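Home Shop Sutures Practice pads Refills Contact

Stiltness Suture Practice Pad, large

Back in stock. Same pad as before, new backing mesh, slightly softer top layer. For students, vet nurses, anyone who needs to get their hands moving before the practical.

Three layers – skin, fat, muscle. Silicone, no latex. Mesh between skin and fat so the thread doesn't tear straight through on the first pull. It will still tear if you yank it. Take your bites a bit wider than you think.

Size: 178 x 112 mm
Pre-cut wounds: straight, curved, one jagged
Blank strip down one side for your own cuts
Color: one shade only at the moment, darker two on order

What comes with it: pad, non-slip tray, 50 assorted needles with thread. Needle holder and forceps NOT included, get the Zutura set if you don't have your own. The Zutura holder locks on three clicks and is fine for left handers too.

Practice thread is for practice. Not sterile, not for use on people or animals. Has to be said, we get emails.

Care: wash in warm water with a drop of dish soap, pat dry, dust with cornstarch. Don't leave it on newspaper, the ink goes into the surface and stays there. Don't stack two pads face to face either. Store flat.

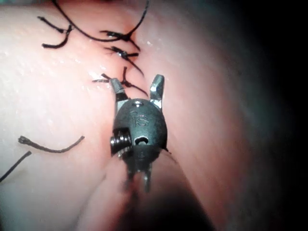
Simple interrupted is what most people start on, then vertical mattress, then running subcuticular once the hands settle down. The printed card in the box covers all three, Tyyne Laaksonen redrew it in February and the knot diagrams are a lot clearer now. Older card had step four upside down, sorry about that one.

Teaching packs: trays of pads without needles, plain boxes. Write to Eino Ahonen with how many you need and wich country. Schools can pay on invoice.

Refill skin layer sold seperately. Fits the large pad only, not the Okesix travel size.

Shipping goes out most mornings. Needles can't go to some countries, checkout will tell you. Returns OK if the pad is uncut and the needle pack is sealed.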